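Unit 4: Teaching by remote control

Course notes, Cellthorpe Robotics Lab
Instructor: Clifford Vachon

In Unit 3 you moved the real arm by hand and recorded the joint angles. In this unit you drive a simulated arm from the Risik controller and record what the cameras see as well. The set task is a cube pick and hold. Students who took the August short course have done a version of this already but should still hand in a new set.

4.1 The hand view

The wrist camera moves with the gripper, so the fingers stay in view while you drive. Use it for the last part of the approach. Bring the cube between the pads before you start to close – if it sits against one finger with a wide gap to the other, keep the trigger open and shift the hand sideways first.

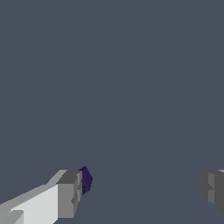
4.2 The outside view

The second camera looks at the arm from a fixed point. Use it to judge the angle of the hand and to check the hold once the cube is up. Switch views with the left thumb button. Switching does not stop the recording. 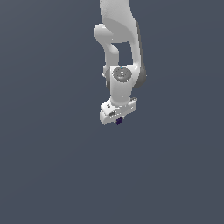 Fallance, our recording program, saves one file per demonstration. Press start before the arm moves and stop after the cube has been held still for 2 seconds. The cube is small next to the hand, and with plain background under it there is nothing to judge height against, so read the height from the side panel. It should show 260 mm or more at the end of the hold.

4.3 What to hand in

Record 4 demonstrations per student. Keep slow ones. Delete any run where the controller lost its link, and note the file number in your log.

A run stops by itself at 1150 time steps. If you hit that limit, shorten your approach and record again – do not join two files.

Reading for next time: the Gu handout, section on uneven demonstrations.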